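Bench clear-up, notes for the Nokus sorting sheet

Picked this up again after the gap. The sheet is meant to tell people at the Paiva kitchen what to do with the bench at the end of a session: what goes in a bag, what goes back in the cupboard, what gets brushed up. The old version was one line saying "clear and wipe down" and everyone did it differently.

Fiachra's comments on the last draft, copied here so I stop hunting for the email:

- The mat should stay down until the very end. If it comes up first, the crumbs go on the table and then the floor.
- Bags open and in place before anyone starts brushing.
- Say something about sponges. People bin good ones and keep bad ones.
- Too long. Wants it on one side.

I agree with the first two. The sponge question is harder, see below.

Bags first. The roll we have is the thin black sort, 52 to a roll, and they cling to themselves. Rubbing the mouth between two fingers works better than blowing into it. A bag laid flat on the mat with its mouth pulled wide takes bread and sponges easily, but it is no good for anything fine, as the folds catch the crumbs and tip them out again when the bag is gathered up. A bag standing in a bin is better for sweepings. I want to try clipping one over the table edge next time, if I can find the clips.

Dustpan and brush. We have been using the beige pan. The lip is straight, so it sits well on the mat provided nobody leans on the back of it. Pull the brush towards the pan in short strokes. Long strokes flick the light bits over the lip and you end up chasing them. Taupe is a poor colour for spotting crumbs on, for what it's worth. The old dark green mat was easier, but it had started to curl at the corners and Martim threw it out. 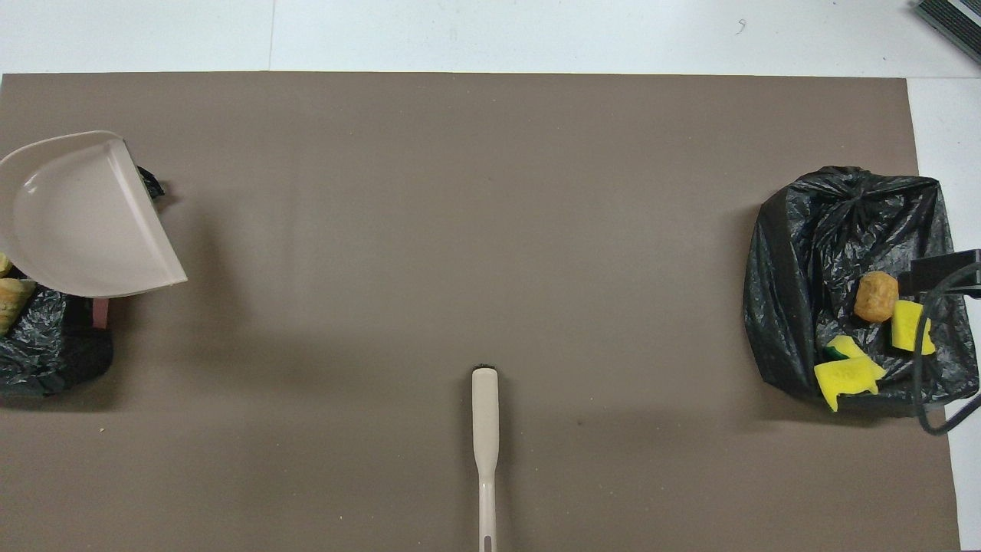
Miltstead, 24th November

Ran through the order of work on the white table with Martim. Mat down, two bags, pan and brush, bread and sponges for the items. Session took 38 minutes including the talking.

Bread roll and two sponges in the right-hand bag, one of them the kind with the dark green scouring side. Food bits at the left-hand bag. Martim's point was that this is exactly the muddle the sheet ought to prevent: bread and sponges should not share a bag when the kitchen has a food caddy. Agreed. Draft line for the sheet: "Food in the caddy. Sponges and wipes in the black bag. Do not mix them."

I had not thought about bread much before this. A roll is easy, you pick it up. The small pieces are what get left, usually at the edge of a bag where they look as if they have gone in. New line: "Lift the edge of the bag and check beside it before you tie it." Martim thinks that is fussy. Leaving it in for now.

Crumbs. A few tiny pale ones on the mat, towards the lower left. Easy to miss. Suggest brushing the whole mat once from right to left, including the parts that look clean. After that, fold the mat inwards from the two long sides and shake it over the bin, then wipe the table. The table has a thin seam or crease in its white surface on the far side, so run the cloth along that as well.

Sponges. Tried to write a rule and got nowhere. Fiachra wants a fixed life of 18 sessions with a tally on the cupboard door. Martim would go by the green side: once it is peeling or smooth, out it goes. I prefer his version because nobody at Paiva is going to keep a tally. The plain yellow ones have no scouring side to judge by, so those would have to go by smell, and I am not sure how to put that on a laminated sheet. Ask Paiva what they do at the moment.

Brush storage. Ours has been put away bristles down and they are starting to splay. Hang it up. There is a hook inside the left cupboard door at Millow that nothing is using, and Paiva should have the same fitting.

Supplies: spent 4.05 on sponges and a spare roll of bags, receipt in the tin.

To do:

- Redraft the sheet on one side, bigger type
- Ask Paiva for the size of their caddy and where it stands
- Clips for the bag
- Try a lighter or darker mat if Millow has an offcut
- Send to Fiachra before it gets any longer

Martim has taken the old sheet home to mark up. He will bring it back with the spare cloths.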